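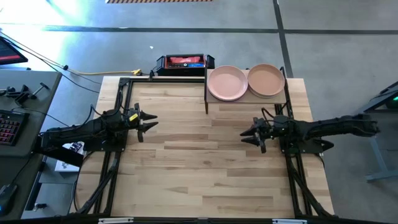 3.2 셀의 기계적 기준과 정비 절차

양팔 셀에서 가장 먼저 틀어지는 것은 두 팔 사이의 상대 위치이다. 한 팔만 놓고 보면 반복 정밀도가 훌륭한데도 두 그리퍼가 같은 물체를 잡는 순간 어긋남이 드러나는 일이 잦았고, 우리가 Clultow 셀을 꾸미면서 가장 공을 들였고 또 가장 재미있게 작업한 부분도 이 문제였다. 두 팔은 각각의 받침대를 쓰지 않고 작업대를 둘러싼 검은색 알루미늄 프로파일 프레임의 좌우에 고정하였다. 그림 3과 같이 두 그리퍼가 작업대를 사이에 두고 서로를 향한 자세를 우리는 '대면 자세'라고 부르며, 셀의 모든 점검은 이 자세에서 시작한다. 핑거 끝이 뾰족하기 때문에 두 끝점의 높이와 방향 차이를 별도의 지그 없이도 가늠할 수 있는데, 이렇게 단순한 방법이 이만큼 쓸모 있을 줄은 설계 당시에는 예상하지 못했다.

두 팔의 베이스 중심 간 거리는 1750 mm, 바닥에서 작업대 상면까지의 높이는 900 mm로 잡았다. 첫 시제 셀인 Munby에서는 베이스 간격이 이보다 좁아서 접시를 한 팔에서 다른 팔로 넘길 때 팔꿈치 관절이 자주 한계각에 걸렸다. 간격을 넓히자 문제가 사라졌지만 그 대신 프레임의 비틀림이 커졌고, 이를 잡기 위해 모서리 쪽에 사선 보강재를 추가하였다. 보강재를 넣기 전후로 같은 궤적을 돌려 보면 급정지 직후 그리퍼 끝의 잔류 진동이 손끝으로도 구별될 만큼 달랐다. 제어 이득을 며칠 동안 만지작거리던 문제가 볼트 몇 개로 풀린 셈이어서, 이후 우리는 소프트웨어를 의심하기 전에 렌치부터 드는 습관이 생겼다.

작업대 상판은 나무이다. 금속 정반에 비하면 평면도가 떨어지고 습도에 따라 미세하게 휜다. 그럼에도 나무를 유지한 까닭은 핑거가 상판을 찍었을 때의 손상이 훨씬 가볍고, 나뭇결이 있는 표면이 실제 주방 환경에 더 가깝기 때문이다. 다만 상판을 높이 기준면으로 쓸 수는 없다. 높이 기준은 프레임 상단 레일에서 잡고, 상판의 높낮이는 격자점에서 측정하여 보정표로 관리한다. 보정표는 장마철과 난방을 시작하는 시기에 다시 만들었으며, 변화가 가장 컸던 곳은 판재가 맞닿는 이음부 근처였다.

접시를 올려 두는 목재 선반은 상판 뒤쪽에 따로 세웠다. 선반은 접시 두 장을 나란히 놓으면 폭이 거의 다 차는 크기이다. 여유가 적어서 접시 테두리끼리 닿기 쉽고, 그만큼 파지 접근 방향이 까다로워진다. 우리에게는 이 까다로움이 오히려 반가웠다. 선반이 몇 밀리미터만 밀려도 접근 동작이 눈에 띄게 어색해지므로, 선반 과제는 훌륭한 정렬 감지기 역할을 겸한다. 선반 다리의 위치는 상판에 연필로 표시해 두고 매 세션 전에 맞추어 본다.

3.2.1 케이블

고장 기록을 통틀어 원인이 가장 많이 몰린 곳은 케이블이었다. 두 팔 모두 케이블이 링크 바깥을 따라 관절을 돌아 나가는 구조여서, 손목이 크게 회전하면 고리 모양의 여유분이 당겨졌다가 풀리기를 반복한다. 초기에는 여유분을 짧게 묶어 깔끔하게 정리했는데, 이것이 가장 큰 실수였다. 커넥터 쪽으로 굽힘이 집중되면서 간헐적인 통신 끊김이 생겼고, 끊김이 특정 자세에서만 나타나는 탓에 한동안 제어기 결함으로 오인하였다. McIver 방식의 굽힘 시험을 우리 손목 관절에 맞게 고쳐 적용한 뒤에야 원인이 분명해졌다.

현재의 배선 규칙은 단순하다. 관절을 지나는 구간은 느슨하게 두고, 고정은 링크의 중간부에서만 한다. 베이스에서 나온 케이블은 프레임 측면을 따라 아래로 내리며, 레일에 닿는 지점에는 마모 방지 슬리브를 씌운다. 정비자는 전원을 내린 상태에서 손목을 양쪽 한계까지 손으로 천천히 돌려 보고, 어느 지점에서든 케이블이 팽팽해지면 고정 위치를 다시 잡는다. 이 규칙을 적용한 이후의 연속 운전은 100시간을 넘겼고, 그동안 통신 끊김은 한 차례도 기록되지 않았다. 같은 문제로 고생하는 연구실이 적지 않으리라 생각하여 배선도를 부록 B에 모두 실었다.

3.2.2 그리퍼 핑거의 점검과 교체

핑거는 소모품으로 취급한다. 끝이 뾰족한 형상은 얇은 테두리 아래로 파고들기에 유리하지만, 상판이나 접시와 반복해서 부딪치면 끝점이 조금씩 뭉툭해진다. 마모 자체보다 골치 아픈 것은 좌우 핑거가 서로 다르게 닳는 경우이다. 한쪽이 먼저 닿으면 접시가 돌아가고, 조작자는 무의식적으로 손목을 틀어 이를 보상한다. 이렇게 보상된 동작이 시연 데이터에 섞이면 나중에 골라내기가 매우 어렵다.

그래서 핑거 점검은 다음 순서로 진행한다. 먼저 두 팔을 대면 자세로 보내고, 그리퍼를 완전히 닫아 끝점이 맞물리는지 확인한다. 이어서 조금 벌린 상태로 상판 가까이 내려 두 끝과 상판 사이에 같은 두께의 틈새 게이지를 넣어 본다. 게이지가 한쪽만 걸리면 핑거 고정 나사를 풀어 다시 맞추고, 그래도 차이가 남으면 좌우 핑거를 한 쌍으로 교체한다. 한쪽만 바꾸는 것은 금한다. 교체 후에는 개폐 영점을 다시 잡고, 영점값을 정비 일지에 남긴다.

정비 일지는 Jeanie Imrie가 Zemow 과제에서 쓰던 양식을 가져와 항목을 줄인 것이다. 원래 양식은 세 쪽이었으나 바쁜 날에 빈칸이 늘어나는 것을 보고 한 쪽으로 줄였다. 자유 서술란은 그대로 남겼는데, 결과적으로 가장 값진 정보가 이 칸에서 나왔다. "왼팔 세 번째 관절에서 귀에 거슬리는 소리" 같은 짧은 메모가 감속기 윤활 부족을 전류 이상보다 며칠 앞서 알려 준 사례가 있었다. 수치로 잡히기 전에 사람이 먼저 듣는다는 점은 우리에게 무척 흥미로웠고, 후속 연구에서는 관절 소음의 녹음을 점검 항목에 넣을 계획이다.

3.2.3 정렬 오차의 추이

3월 한 달 동안 수행한 정렬 점검은 모두 29회이다. 매회 두 팔을 대면 자세로 보낸 뒤 끝점의 상대 위치를 측정하였고, 측정 전에는 예열 동작을 동일하게 수행하였다. 오차는 대체로 완만하게 증가하다가 프레임 볼트를 재조임한 직후 뚜렷하게 줄어드는 톱니 모양을 보였다. 흥미롭게도 증가 속도는 운전 시간보다 급정지 횟수와 더 잘 맞아떨어졌다. 급정지가 잦았던 날 뒤에는 오른팔 쪽 브래킷의 볼트가 풀려 있는 경우가 많았으며, 왼팔 쪽에서는 같은 경향이 약했다. 오른팔이 선반 과제를 주로 맡는다는 점을 고려하면 하중 이력의 차이로 설명할 수 있으나, 두 브래킷의 체결 상태가 처음부터 달랐을 가능성도 배제하지 못한다. 이를 가리기 위해 좌우 브래킷을 맞바꾼 실험을 진행하였으며, 그 결과는 4.1절에서 다룬다.

재조임 주기는 이 추이를 바탕으로 정하였다. 날짜를 기준으로 삼던 기존 방식을 버리고 급정지 누적 횟수가 기준에 이르면 점검 알림이 뜨도록 하였는데, 정비 횟수는 줄고 오차의 최댓값도 함께 낮아졌다. 알림의 기준값은 셀마다 달라야 하므로 본문에서 하나의 값을 권하지는 않는다. 프레임의 길이, 보강재의 각도, 볼트의 체결 토크가 모두 영향을 주며, 우리 셀에서도 보강재를 한 단 옮긴 뒤에는 기준값을 처음부터 다시 구해야 했다.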